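Call for Participants: Home Interiors and Everyday Memory
Ikport Institute for Domestic History
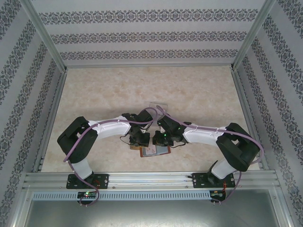

About the study

The Ikport Institute for Domestic History invites residents of Ikport and the surrounding district to take part in a study of how people remember the rooms they grew up in. The study concerns wall coverings, floors and furnishings in ordinary homes, and the ways families chose, repaired and replaced them. It is directed by Dr. Danica Grgić.

Who may apply

Applicants must be 18 or older and must have lived in the same house or apartment for at least 3 years before the age of 16. No knowledge of design or decorating is required. Both owners and renters are welcome, as are former residents of the Plotness housing blocks, who are underrepresented in our records. The Institute expects to enroll 200 participants.

What participation involves

Participants will complete a written questionnaire and attend one recorded interview at the Institute's reading room on Delić Street. Interviews last up to 90 minutes and are held on weekday afternoons, with evening appointments on Tuesday only. Participants may bring family photographs, receipts or samples of wallpaper - these will be copied and returned the same day.

Compensation and privacy

Each participant will receive a $40 gift card and reimbursement for local bus fare. Recordings will be stored under a number, and names will not appear in any publication. Participants may withdraw at any time before the transcript is approved. Withdrawal does not affect compensation for an interview already given.

How to apply

Application forms are available at the front desk and by mail. Completed forms must reach Mateja Kadrić, Study Coordinator, by the end of April. Applicants who need an interpreter or step-free access should note this on the form.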